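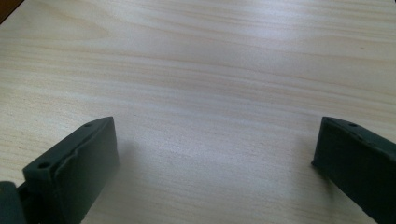 **Speaker notes: Care of wooden tabletops in shared rooms**
Matheson Building, Sunday session, Room 7

**Opening**

Good afternoon, and welcome on behalf of Stameo Facilities. The subject this afternoon is the light wood table and the daily care it receives. Stameo currently maintains 137 such tables at Matheson and Drurkau. Nearly 100 of them are in rooms used by more than one department.

(Pause for latecomers. Confirm that the back row can hear.)

**Reading the surface**

Pale wood shows its grain clearly when light falls from the side. Under a ceiling fixture, glare can hide the same grain, along with rings and fine scratches. Staff are asked to inspect each top from two sides before recording its condition.

Wavy figure in the grain is a natural feature. It should not be reported as warping. Last year 4 tables were sent to the Pemach workshop for this reason and were returned without repair.

(Pass the sample board around. Ask that it come back to the front.)

**Cleaning**

- Clear the table completely.
- Wipe along the grain with a damp, well-wrung cloth.
- Dry with a second cloth.
- Do not use spray polish on a satin finish. It builds up and leaves shiny patches.

Damage deeper than the finish is to be reported on the blue form. Sanding on site is not permitted.

**Placement**

Tables should stand clear of radiators and out of direct afternoon sun. Where a table must remain near a window, turn it end for end every June so that the color changes evenly. Items with rubber feet should not be left on the surface overnight.

**Questions**

Expect a question about felt pads. The current stock fits round legs only, and square pads are on order for Drurkau. Requests for replacement tables go to the Matheson office and are reviewed at the end of each quarter.

(Collect the sign-in sheet before the break.)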